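Courthouse open day draws a steady crowd

The doors opened at 9:30 on a Tuesday in May, and by then the line already went past the war memorial and most of the way to the bank corner. I had expected a handful of retirees and a school group. There was a school group, Grade 9s from the Orine district, but the rest were people of all ages, several of whom told me they had last been in the building to argue a parking ticket.

The Otetti courthouse was built in 1929 and is still a working court. Provincial court sits four days a week, and a superior court judge comes through on circuit. For the open day no matters were scheduled until 2 p.m., which left the morning for tours, a mock bail hearing and a question period in Courtroom 1.

Security was the same as on any other day. Everyone emptied their pockets into the grey trays and walked through the scanner. The sheriff on the door, Ramesh Tomar, kept a tray of confiscated things out for people to look at – nail scissors, a bread knife, a bicycle lock, a can of bear spray. He said most of it comes from people who forgot what was in their bag. Bear spray has to be surrendered at the desk and can be collected on the way out, with photo identification.

Tours went in groups of 13. Ours was led by Pallavi Bisht from the registry, and she started in the basement, where the files are. The oldest are bound ledgers on steel shelving, and the newest are banker's boxes waiting to be scanned. The registry opened 126 new criminal files last month. Each one gets a number at the counter, and that number follows it through first appearance, bail, any trial and sentencing. She showed us a blank information, the sworn document that starts a charge, and explained that it can be amended, replaced or withdrawn. Somebody asked what happens to the file if charges are stayed. It stays in the building, and the Crown has a year to bring the matter back.

The exhibit room is behind two locked doors at the end of the same corridor. We were allowed as far as the counter. Everything that goes in or out is signed for on a sheet with the time, the exhibit number and two signatures, and a judge's order is needed before anything is destroyed or returned. Clothing is kept in paper, never plastic. Firearms are stored in a separate cage and arrive with a certificate showing they have been made safe. Bisht would not say how many exhibits the room holds.

From there we went up the back stairs to the cells. There are six, two of them out of use while the plumbing is replaced. They are small, painted cream, with a fixed bench and a steel toilet. A few of the students went in and had the door closed on them for a minute. Prisoners are brought over from the remand centre in the morning and wait here until their matter is called, which can be most of the day. Lunch is a sandwich and juice. More and more appearances are now done by video, and the old interview room has been fitted with a screen and a phone so lawyers can speak to clients at the remand centre without making the 37-kilometre drive.

The mock bail hearing started at 11. Ashok Bansal, a defence lawyer from Stanine, took the part of duty counsel, and an articling student read for the Crown. The accused was a Grade 9 boy charged with breaking and entering a hardware store and breaching an earlier release order. The Crown wanted him held. Bansal proposed release to an aunt, with a curfew, a no-contact order and a requirement to stay 100 metres from the store. The audience voted by a show of hands and came down heavily in favour of detention. Bansal then read out the grounds on which a person can be detained before trial and asked for a second vote. It was a good deal closer.

The question period was the part most people had come for. Why do cases take so long? Why does a guilty plea count in somebody's favour? Why are some names banned from publication and others not? The panel was Bansal, Bisht and Bimla Dubey from victim services, and they kept to general answers. Dubey said that for the people she works with, a guilty plea often means not having to testify, and that some are relieved by it and some feel cheated of a hearing. She also said victim impact statements can be read aloud by the writer, read by someone else or just filed, and that a surprising number of people believe they are compulsory. They are not.

One man wanted to talk about a specific sentence handed down over the winter, and was told politely that the panel could not. He stayed behind afterwards and was given the form for ordering a transcript.

A few practical notes for anyone planning to go next year. The elevator is slow and holds four, so use the side entrance on Kaushik Street if you have a walker or a stroller. Parking behind the building is for staff only and they do ticket. Phones must be off in the courtrooms, even when court isn't sitting. The cafeteria has closed for good, but there was coffee in the jury room, by donation. And you don't need to wait for an open day. Most hearings are public, the day's list is posted by the front stairs at 8:30, and anybody can sit in the gallery provided they are quiet.

I stayed for the afternoon docket. Eleven of the morning's visitors did too, and the judge nodded to us when she came in. It was mostly adjournments.

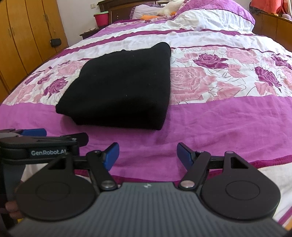
Jitendra Upadhyay: Good write-up, but one correction on the daily list. It goes up at 8:30 for provincial court only. When the circuit judge is sitting you have to ask for that list at the registry counter, and it often isn't ready until nine. I sat through half a morning in the wrong courtroom finding that out.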